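Guides pratiques > Robotique d'atelier
Temps de lecture : 4 min

Section 2 – Préparer l'achat de votre poste de préhension

J'ai rédigé cette section après avoir équipé notre atelier de Laxdal, et je vous conseille de la lire avant de demander le moindre devis.

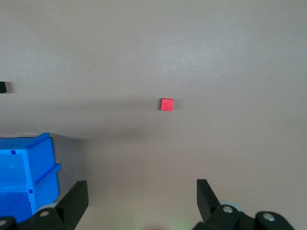

Le bras, tout le monde y pense. Le reste du poste, beaucoup moins, et c'est là que mon premier budget a déraillé (j'avais oublié la table, quand même !). Prenez une feuille, un tableur, ce que vous voulez, et suivez l'ordre.

1. Notez ce que vous voulez saisir. Commencez par la pièce la plus simple, un petit cube par exemple, puis ajoutez vos vraies pièces avec leurs dimensions et leur poids.

2. Choisissez la pince avant le bras. Vérifiez l'ouverture maximale des doigts et demandez le prix d'un jeu de rechange. J'en commande toujours deux.

3. Décidez où va la caméra. Montée au poignet, elle suit la pince partout, mais elle voit aussi les doigts, et il faut prévoir le passage du câble. Support et câble font une ligne à part chez Nakel.

4. Budgétez le plan de travail. Pour ma part, je prends du mat, de couleur neutre : les reflets m'ont coûté trop de soirées. Ajoutez l'éclairage et quelques bacs de rangement empilables.

5. Demandez les délais par écrit. Notre commande passée en novembre chez Brirkberg est arrivée en deux livraisons, les fixations après le bras...

6. Gardez 9 % du total pour la visserie, les câbles et les adaptateurs. Siv Nygård, qui tient nos comptes, voulait mettre moins – elle a changé d'avis à la troisième facture.

Remarque : la licence Skillik se paie par poste et par an. Si vous prévoyez un deuxième bras, faites chiffrer les deux licences tout de suite, je trouve la négociation bien plus facile à ce moment-là.

Attention : ne signez rien avant d'avoir mesuré la portée utile sur votre propre table. La portée du catalogue est donnée sans la pince, et un bac posé dans un coin peut gêner les mouvements bas.

Une fois le devis reçu, reportez chaque ligne dans votre feuille et passez à la section 3 (réception et contrôle du matériel).

59 partages · 4 commentaires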